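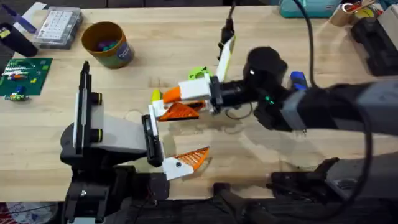 The butcher-block top, February

Last updated: February, 3 pm

Notebook / Benches and furniture

Okay, the bench top. I've been putting off writing this up because Raquel and I kept changing our minds about the oil, but we've settled on the Certon and I want it down before I forget what we did.

I do love this wood. It's so pale, and the long strips give you a grain that all runs one way, so you always know which way to wipe (with it, please, Jaime!). The downside of a light top is that every drip of coffee and every pencil mark shows up, and I spent far too much of the morning rubbing at a ring near the wall end that I'm fairly sure was there when we bought the thing from Antunes.

What we tried on the offcuts: Gralix wax on one, Certon oil on the other, both left 18 hours. The wax felt lovely but it dragged when I slid a box across it, and Matilde said it smelled like her old school gym. The oil went a touch yellower than I'd hoped. I can live with yellow. We used 300 ml for two coats on the spare board, so one can won't stretch to the whole bench and I need to order more.

Aliki wants a mat down instead and no oil at all. I see her point, mats are cheap and you can throw them out, but they curl at the corners and I'd honestly miss looking at the wood. We left it there and went to lunch.
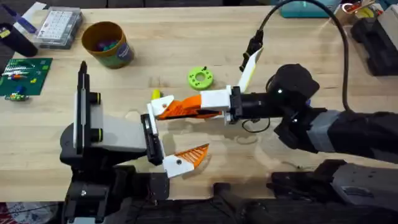

Still to do

Order two more cans of the Certon, and ask Lostavano if they still sell the small lint-free cloths.

Sand with the grain, by hand, nothing powered near the front edge. Cristóvão has the good block in his drawer.

Small parts go in the lidded tray overnight while the oil cures, no leaving them on the top.

Check the ring again after the first coat. If it's still there I'm putting my mug on it.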